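Ping pong balls all over the table, what do you use?
Lollulberg Community Boards > Games Room

skamwood_del
May 10, 2024
I'm sick of chasing balls across the floor. I've got a teal bin for them, but as soon as I tip them out on the timber table they spread everywhere. Small white balls, pale wood, and my eyes aren't what they were!

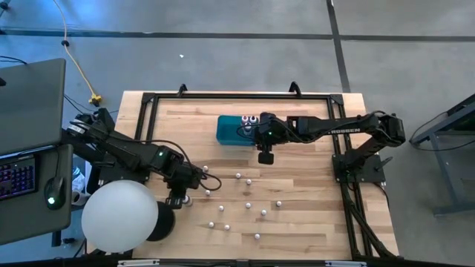
Anyway, I'm after something wider, maybe a tray with a lip. Budget is $50. Any ideas?
Delphine

Galanis60
Keep the bin, I reckon. Ours has been going since April and I just lay an old towel down before I tip. Stops them rolling, costs nothing.

barkereo_al
Disagree, sorry mate. Towels bunch up and you lose balls in the folds. Get a shallow drawer organiser, I paid $60 for 2 and they're great. Might squeeze under your budget if you only want one.

Galanis60
Sixty bucks to hold ping pong balls?? My towel's fine, Alaric.

skamwood_del
Ha, settle down you two. I'll try the towel first. Does the colour matter? I've got a navy one.

Galanis60
Navy's perfect, you'll spot them easily.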